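白色哑光桌面上的记号笔印和灰色蹭痕，网上的偏方到底哪个靠谱？

家居清洁 > 桌面与台面 > 求助

浅灰格子

家里（准确说是工作间）有一张白色哑光面的桌子，用了挺久，桌上慢慢攒下两类东西：一类是浅灰色的蹭痕，一片一片的，斜着看明显，正着看又好像没有；另一类是记号笔画的线。线是当初为了摆东西对位置画的，有拐角，有小叉，还有一两道短斜线，后来位置换过，有的线就没用了，但是擦不掉。

我先说清楚我不信什么，省得大家白打字。

牙膏我试过。网上说“一抹就白”，我抹了，等了，擦了，线淡了一点点，可是那一小块比旁边亮，等于拿一个印子换了另一个印子。

小苏打加白醋我也不信。两样东西倒在一起冒泡，看着热闹，冒完了剩下的基本就是盐水，我不知道它凭什么去掉油性墨。谁要推荐这个，请先讲讲道理。

还有人私信让我买一种叫 Protard 的去污膏，299 一罐，说是专门对付哑光面的。二十几块的东西我可能就闭眼买了，299 我得先问一句，真有人用过吗？不是看过视频，是自己用过。

想知道的是：

记号笔的线，有没有办法去掉又不把那一块擦亮？

灰色的蹭痕到底是脏还是磨损？如果是磨损我就不折腾了。

桌子后面挂着一道浅灰白的布帘，下沿正好垂到桌子后边，褶子里也有几块淡灰的印子。会不会是桌上的灰蹭上去的？还是反过来，帘子把灰蹭到桌上？这个要不要一起处理？

桌子是 Cleltdale 的，买的时候没有保养说明，客服让我“用柔软湿布擦拭”，这话等于没说。

补充：有人问帘子什么料子。标签剪掉了，不知道。只知道是布的，不是塑料。

柜门合不上

先泼点冷水。哑光面上的油性记号笔，时间长了，能去掉七八成就算不错，谁跟你保证“完全恢复如新”，你就问他用的是什么灯光拍的照。

我自己那张桌子也是白的，之前租的房子里还有一张，两张都折腾过，下面只讲我做过的。

第一，先分清脏和磨。用干净的白色湿布，滴一滴洗洁精，挑一块最明显的灰印，轻轻来回擦十几下，看布。布上有灰，那就是脏，接着擦就行。布还是白的，印子也没变，多半是表面已经磨花了，或者是别的东西的颜色蹭进了细纹里。后一种情况可以再试一次干净的白橡皮，就是学生用的那种，不要带颜色的，也不要带砂的那一头。橡皮能带走一部分蹭上去的颜色，带不走的就认了吧。

第二，记号笔用酒精，75 度的消毒酒精就可以，不用买什么专用的。关键在手法：棉签蘸湿，不要滴水，沿着线走，走一段换一根。千万别拿一大块布画圈，墨化开以后会在周围晕出一圈淡灰，比原来的线还难看，我在租的那张桌子上就是这么干的，押金的事不提了。

第三，擦完马上用湿布过一遍，再用干布吸干。有些桌面的涂层怕酒精，先在桌子底下或者靠墙的边角试，等它干透了再看。只看湿的时候没有用，湿的时候什么都显得干净。

第四，你说的“擦亮一块”，我认为是牙膏的锅。牙膏里有磨料，哑光面靠的就是表面那层细小的不平，你把它磨平了，它就反光。魔术海绵同理，网上那么多人推荐，我是不推荐的，它本身就是很细的磨料。已经亮的那一块没有什么好办法，有人说把整张桌子都磨一遍就均匀了，从道理上讲没错，但是我不敢劝你这么做。

Protard 我没用过，不评价。不过去污膏这类东西，配料表前几位如果有碳酸钙、二氧化硅之类，那和牙膏就是亲戚，价钱不同而已。你让私信你的那位把背面拍给你看看。

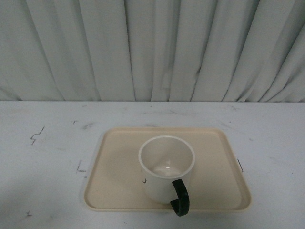
白色桌面上的记号笔印和灰色蹭痕，后面是布帘

看旧桌面的时候我建议先把印子归归类，别一上来就擦。淡淡的一片灰，和笔画出来的深色细线，是两回事，对付的东西也不一样。像托盘旁边这种画成直角的短线，一看就是对位置用的，我会先问一句：还用不用？还用就别动它，下次也别拿油性笔补，贴纸胶带不行吗。没用的再上酒精。左边那种弯来弯去像小闪电的线也麻烦，拐弯多，棉签容易蹭出去，得一小段一小段来。

至于帘子，你问是谁蹭了谁，我觉得没必要查这个案。布帘垂到桌子后沿，桌面有灰，帘子早晚会沾上，帘子上的灰也会往下掉。要是你先把桌子擦得干干净净，帘子原封不动，过一阵子又是一层。顺序上先洗帘子，再擦桌子。

洗之前注意一点，褶子里发灰的地方不一定都是脏，光从侧面来，布的暗面本来就发灰。把那一块拉平，对着窗户看，拉平了还在的才是印子。我以前对着一道“污渍”喷了半天去渍剂，后来发现是影子，喷过的地方反倒留了个水圈。

料子不明就按最娇气的洗：冷水，中性洗衣液，装网袋，不要漂白。浅色的帘子用含氯漂白剂有可能发黄，而且黄了就回不去了。洗完趁湿挂上去，把褶理顺，右边要是挤成一团就往左边匀一匀，都挤在一头干了会有死褶。

三号抹布

楼上说得差不多了，我补一句，风油精也可以擦记号笔，亲测有效。

就是味道大。

另外我觉得楼主想太多，桌子就是拿来用的，我家那张比这个花多了，铺块桌垫什么都看不见。我铺的是 Caltell 的透明软垫，25 块钱，夏天有点粘手，别的没毛病。

浅灰格子（提问者）

回来反馈一下，免得以后有人搜到这里又去挤牙膏。

白布测试做了。靠外侧那几片，布上有灰，是脏，擦掉了。中间那一片布是白的，橡皮也试过，没什么变化，我认定是磨损，不管了。

酒精在桌子底下试过，干透以后看不出区别，才敢往上面用。新一点的线基本没了，最早画的那几道还剩很浅的影子，凑近能看见，坐着看不见。七八成这个说法我接受。拿棉签一段一段走确实慢，擦一道短线用了好几根。

风油精我没试。它里面有油，擦完还得再去一遍油，我看不出比酒精强在哪里。软垫也不考虑，我买哑光桌面就是不想要反光，再铺一层透明的上去图什么。

那罐 Protard，我找对方要背面的配料表，先是说不方便，后来说“进口配方不公开”，再后来说现在买两罐送一块 Riquelme 的擦布，满 300 包邮。一罐 299，满 300 包邮，这个数是谁定的。我没买。

帘子拆下来了，拉平了看，几块灰的里面有一块是影子，剩下的是真脏。冷水洗过一遍，淡了，没全掉。准备再洗一遍，还不行就把那一面转到后面去。

还留着一个问题没解决：牙膏擦亮的那一小块。有谁真的把一块擦亮的哑光面救回来过，请讲讲用的什么，最好说明是什么桌面。“听说可以”的就不用回了。

柜门合不上

我没救回来过，所以不回了。只提醒一句，别拿砂纸去“做旧”那一块，哪怕有人告诉你用 2000 目的就没事。砂纸磨出来的纹路有方向，和原来的面不一样，侧光一照，那一块的边界清清楚楚。你现在的亮斑多大？要是还没有杯底大，放个杯垫吧。

浅灰格子（提问者）

比杯底小。先放杯垫了，问题我继续挂着。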